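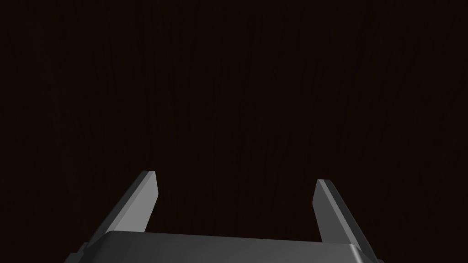

Dark wood grain.

Nultine opens its second reading café in Clonmont this August

Well, we're doing it again! After three years of squeezing people into our first little place on the harbour road, I'm very happy to say that Nultine is opening a second reading café, this time in Clonmont, in the old Gendance shoe shop next to the post office. Doors open on a Wednesday at eight in the morning and the first 96 coffees are on me.

If you've never been to us, it works like this. You come in, you buy a drink (or don't, I won't chase you), you take a book off the shelf and you sit down with it for as long as you like. If you haven't finished by closing time you can borrow it for a week. Most of them come back. A fair few come back with coffee on them, which I've learned to live with.

The Clonmont shop starts with 3,532 books, nearly all of them given to us by customers over the winter. I've catalogued 1,170 of those myself, mostly at the kitchen table with the radio on, and the rest are still in boxes in the stockroom, so please forgive me if the travel section has some cookery in it for the first week or two. There's a proper children's corner this time, and a large print shelf right by the door, which people have been asking for since we started.
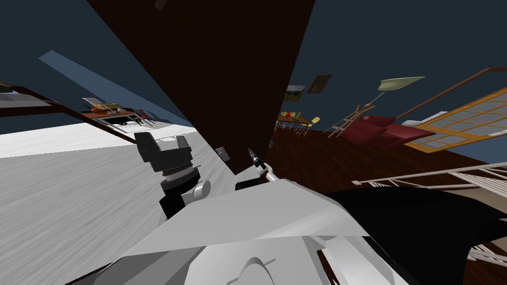
Indoors, at quite a tilt.

The building took longer than I'd hoped. The shoe shop had been shut for years, the back wall needed replastering and the heating had to come out completely. Rent in Clonmont isn't cheap either, and I did wonder in the spring whether we'd bitten off too much. Then the loan came through and the plumber turned up in the same week, and I stopped wondering and started buying mugs.

We've got 16 seats downstairs and a bench under the window for anybody waiting for the bus. Cakes come from the Hallgrímsson bakery up the hill, same as at the harbour, and yes, that includes the cardamom buns. They sell out early on Saturdays, so get in before ten if you've got your heart set on one. Soup from noon, cheese toasties all day, oat milk at no extra charge.

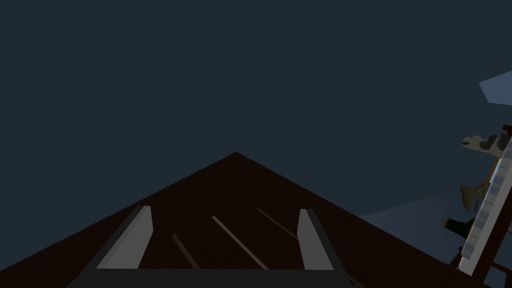
Slate blue and dark brown.

Evenings are the bit I'm most excited about. We'll stay open until nine on Thursdays for the silent reading club (an hour of quiet, then as much chat as you can stand), and there'll be a crime fiction swap on the last Sunday of the month. Both are free and you don't need to book. The harbour shop carries on exactly as before, with the same hours and the same wobbly step.

For opening hours, book donations or press questions, ring either shop or drop in and ask for the owner. We can't take encyclopaedias, sorry!

ENDS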